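Container clearance rule
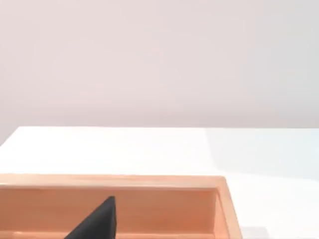 Simulated view of a dark gripper finger in front of the inner wall of a light wooden box.

The container clearance rule is a good practice in robot bin picking. It was first written by Atif Rind for the Collmont guideline, dated May 27, 2018. The rule asks for a distance of 15 mm between finger and wall during fast motion – at slow speed, 2 mm is allowed. Each new path must be run 100 times in simulation before it is used on a real cell. The Fisow handbook has the same rule, but without the slow speed part.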